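Werkstattbuch, Juni

Budgetrunde, dritter Anlauf. Ich schreibe das auf, solange ich noch weiß, wer was zugesagt hat, denn beim letzten Mal hatten wir am Ende vier Fassungen derselben Tabelle und in jeder einen anderen Posten, den angeblich alle gestrichen haben wollten.

Ausgangslage: eine Hand am Arm, keine zweite im Regal. Celeste möchte eine Ersatzhand. Ich möchte eine Ersatzhand. Die Verwaltung möchte wissen, warum man für einen Arm zwei Hände braucht. Habe geantwortet, dass beim Auto auch niemand nach dem fünften Rad fragt. Kam nicht gut an, Dienstwagen haben offenbar nur noch ein Reparaturset.

Angebote bisher:

Stusari: komplette Ersatzhand, Preis nur auf Anfrage. Angefragt. Antwort war eine Einladung zu einem Webinar.

Bretgate: Fingersatz einzeln, 3485 Euro netto, ohne Daumen. Der Daumen ist eine eigene Baugruppe mit eigenem Angebot, das »in Kürze« folgt. Lieferzeit 9 Wochen, gerechnet ab Auftragsbestätigung, und die Auftragsbestätigung dauert nach Shahlas Erfahrung selbst ihre Zeit.

Tokstead: Wartungsvertrag, fast 2000 Euro im Jahr. Enthalten sind ein Besuch und eine Hotline. Nicht enthalten sind Teile, Anfahrt und alles, was der Techniker beim Besuch anfasst. Ich habe den Absatz zweimal gelesen, er steht da wirklich so.

Shahla schlägt vor, das Geld zu teilen: Fingersatz jetzt, komplette Hand in den Antrag fürs nächste Jahr. Damit kann ich leben. Der Wartungsvertrag fliegt raus, bis mir jemand einen Satz darin zeigt, der mit »Wir« anfängt und mit einer Leistung aufhört.

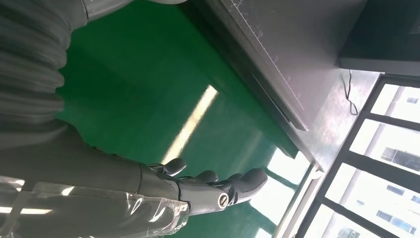

Hand über dem grünen Boden, Folie am Unterarm. Oben rechts der Tisch mit der Skala.

Zum Thema Abdeckung, weil es in der Tabelle als »Kleinmaterial« auftaucht und dort regelmäßig übersehen wird: Ich hätte gern eine ordentliche Schutzhülle für den Unterarm als eigene Zeile. Die Klarsichtfolie kostet praktisch nichts und sieht auch so aus. Sobald Besuch kommt, fragt garantiert einer, ob das Gerät noch zurückgegeben werden soll. Touran holt bei Daneshvar einen Preis für eine genähte Hülle ein, Maße hat sie von mir. Bitte gleich nachfragen, ob man die ohne Demontage der Hand aufziehen kann. Wenn nicht, bleiben wir bei Folie und Würde.

Faltenbalg: kein Posten in diesem Jahr. Wer anderer Meinung ist, trägt ihn selbst ein und schreibt dazu, woher das Geld kommt.

Schleifkosten, die in keinem Angebot stehen und die wir trotzdem zahlen: Versand, Einfuhr, Adapterkabel, ein halber Tag Kalibrieren nach jedem Fingerwechsel. Den halben Tag habe ich als Arbeitszeit eingetragen. Die Verwaltung hat ihn gestrichen, weil wir ja ohnehin da sind.

Offen:
- Angebot Daumen von Bretgate nachfassen (ich)
- Hülle Daneshvar (Touran)
- Begründungstext Ersatzhand, höchstens eine Seite, ohne Autovergleich (Celeste)
- Webinar Stusari: wer den Kürzeren zieht

Abgabe der Liste am Sonntag, 23 Uhr. Wer einen Sonntag als Frist festlegt, hat vermutlich auch den Wartungsvertrag geschrieben.

Kommentare (4)

Shirin Karimi
Bei uns im Nachbarlabor hat Bretgate den Daumen am Ende doch mit in dasselbe Angebot genommen. Man muss anrufen, Mails lesen die nicht.

Touran Ranjbar
Daneshvar fragt zurück, ob die Hülle abwaschbar sein soll. Habe ja gesagt. Ob man die Hand dafür abnehmen muss, klären sie noch mit der Näherei.

Busisiwe Nkuna
Den halben Tag Kalibrieren bitte wieder reinschreiben, aber unter »Inbetriebnahme«. Unter dem Namen ist er bei mir bisher immer durchgegangen.

Celeste Montecinos
Begründung liegt im Ordner, eineinviertel Seiten. Kürzen kann gern jemand anders. Das Webinar mache ich nicht.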